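Mornings at Gerkon start on a square of gray carpet, where Kyriaki Nikolaidis looks after the humanoid the company bought to handle molded parts. Her first job is the hands. She checks each fingertip, then the slack in the wrist cables, which Wojcik supplies in packs of 11. 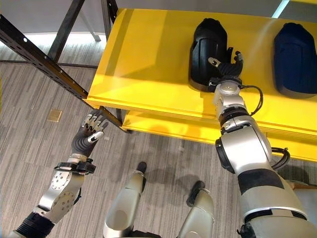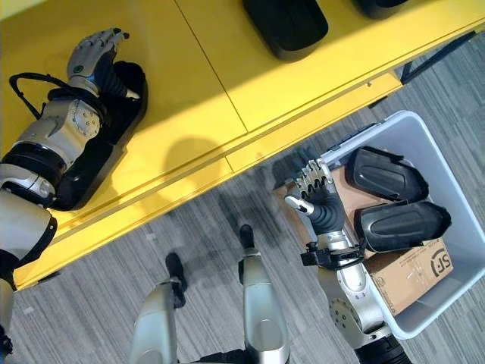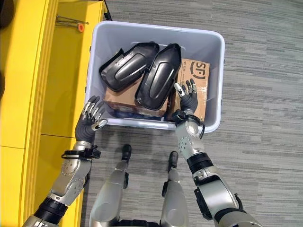

Yellow furniture, gray carpet and both arms at work.

How often do the wrist cables get changed?
Every 500 hours, or sooner if the jacket shows wear near the cuff.

A swap takes 2 people and most of a Friday afternoon. Nikolaidis logs the hours and sends the old cables back to Kotesby.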